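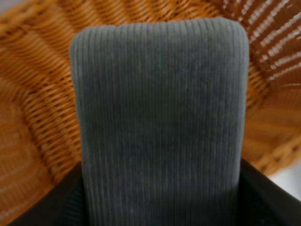 Selon Alhassan, un kit de pince à ce prix se juge sur le tissu et sur rien d'autre : les objets durs, tout le monde sait les prendre, et la fiche technique n'en dit pas plus que celle du concurrent. Je note la remarque telle qu'elle est arrivée par mail ce matin. Je ne suis pas d'accord sur les objets durs, j'y reviens plus bas.

Cahier d'atelier, projet Hadar, mai
Objet : kit Nudberg en prêt (pince à deux doigts, caméra de poignet, logiciel Fisudent)

9 h 15. Mise sous tension, connexion du premier coup. Le Fisudent installé hier sur le poste de gauche retrouve la pince sans qu'on ressaisisse l'adresse. La caméra de poignet met plus longtemps à apparaître dans la liste, il faut rafraîchir à la main. Déjà signalé à Alhassan, qui nous prête le kit et assure le support. Réponse : corrigé dans la prochaine version, pas de date.

Étalonnage de l'ouverture refait à froid. La procédure du manuel papier n'est pas celle de l'écran. C'est l'écran qui a raison. Quelqu'un a barré la page au crayon, merci de laisser comme ça.

9 h 50. Velours côtelé gris plié, corbeille tressée. J'ai laissé l'effort de serrage à la valeur d'usine pour commencer. Les doigts sont en noir mat, et sur la vue de poignet le bas du tissu devient sombre à l'endroit de la prise. Pour un opérateur, pas de souci. Pour la détection automatique du contact proposée par Fisudent, c'est moins bon : le contour du doigt et l'ombre sur le tissu se confondent et le score de confiance se promène d'une image à l'autre. J'ai coupé l'option et je travaille avec la seule mesure de courant moteur.

Remarque sur la corbeille. Le tressage donne beaucoup de petits contrastes réguliers, et la lumière passe entre les brins près du bord. L'exposition automatique s'accroche à ces zones claires. Exposition fixée à la main, réglage sauvé sous le nom « corbeille ». Le profil ne s'exporte pas d'un poste à l'autre, il faut recopier les valeurs. Elles sont sur la feuille scotchée derrière l'écran.

Côté prise, le point faible que j'ai relevé dans les essais de la matinée est l'épaisseur. Avec un tissu plié, la pince voit le courant monter en deux temps : d'abord les plis qui s'écrasent, puis le vrai serrage. Fisudent déclare la prise faite au premier palier. En remontant le seuil d'un cran, le problème disparaît sur le velours, mais le même réglage serait trop fort pour des choses plus légères. Il faudrait un seuil par objet. Le menu le prévoit, la case est grisée dans la licence de prêt.

À demander à Alhassan : est-ce que les seuils par objet font partie de la licence de base ou de l'option ? Le devis ne le précise pas.

11 h 30. Discussion autour du prix. Le kit est proposé à 2 000 euros, support compris la première année, doigts de rechange non compris. Notre ancienne pince faisait le travail pour les pièces rigides, mais il fallait réécrire le pilote à chaque mise à jour du poste. Rien que pour ça, je serais prêt à payer. L'avis contraire, entendu près de la machine à café : on paie surtout le logiciel, et le logiciel est ce qui est le moins fini. Les deux se défendent.

L'usure maintenant. Nudberg annonce un contrôle des patins tous les 2 000 cycles. Je n'ai aucun moyen de vérifier cela pendant un prêt. Le compteur est visible dans Fisudent, onglet maintenance, et il ne repart pas à zéro au redémarrage, bon point. En revanche il compte aussi les ouvertures à vide. Penser à en tenir compte si on lance des séries la nuit.

14 h 05. Passage sur la table blanche. Je voulais un objet dur et arrondi avec quelque chose de mou à côté, parce que c'est là que l'ancienne pince nous posait des ennuis. Prendre un objet rigide isolé est facile, d'accord avec Alhassan. Prendre le bon quand un voisin souple risque de venir avec, beaucoup moins. 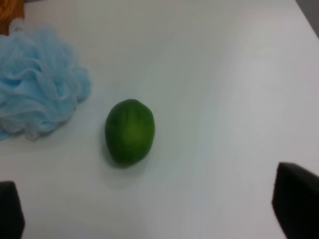 Vue de poignet, pince ouverte : citron vert, fleur de douche bleue à gauche.

L'approche se règle avec la fenêtre « couloir » de Fisudent, qui trace à l'écran le volume balayé par les doigts. Pratique, mais le tracé est calculé pour des doigts fins. Ceux du kit sont des blocs assez larges et le couloir affiché est trop optimiste. J'ai ajouté une marge de chaque côté dans les paramètres avancés. Si on garde le kit, mettre cette marge par défaut dans notre fichier de démarrage, sinon chacun va la redécouvrir à ses dépens.

Le filet est l'objet que je redoute le plus ici. Des brins fins qui traînent sur la table, presque de la couleur du plateau par endroits, et la segmentation de Fisudent ne les prend pas dans le contour. Le logiciel croit donc avoir plus de place qu'il n'en a. Avec un fond gris ce serait sans doute mieux. À essayer avec le tapis du poste du fond, à condition de le remettre après.

Orientation : pour un fruit ovale, Fisudent propose par défaut une prise en travers du grand axe, ce que j'aurais choisi aussi. On peut forcer l'angle à la molette. Le champ de saisie n'accepte que le point décimal, la virgule est ignorée sans message d'erreur, j'ai perdu du temps là-dessus.

15 h 40. Enregistrement. La licence de prêt limite à 50 séquences par projet. Au-delà il faut archiver et en ouvrir un autre. L'archivage est rapide, mais les annotations restent dans l'ancien projet et la recherche ne couvre pas les archives. Pour notre usage sur Hadar, c'est le défaut le plus gênant de la journée, devant la caméra lente à se déclarer. Je l'ai écrit dans ces termes à Alhassan.

Nommage des séquences : objet, support, numéro. Pas d'accents ni d'espaces, l'export les remplace par des soulignés et on ne s'y retrouve plus.

16 h 20. Avis provisoire, à relire par ceux qui auront manipulé : mécanique correcte, rien à redire sur le jeu des doigts. Caméra bien placée, on garde les deux doigts dans le champ, ce que je n'avais pas avec notre montage maison. Logiciel utilisable si on accepte de couper la moitié des automatismes. Je serais pour l'achat à condition d'avoir les seuils par objet sans supplément et la limite de séquences levée.

Reste à faire :
Tapis gris sous les objets en filet.
Reprendre le velours avec des doigts clairs, si Nudberg en fournit.
Copier le profil « corbeille » sur le poste de droite.
Redemander le tarif des patins, absent du devis.

Kit rangé dans sa mallette, clé de licence dans le tiroir du haut. Ne pas mettre Fisudent à jour avant la réponse d'Alhassan.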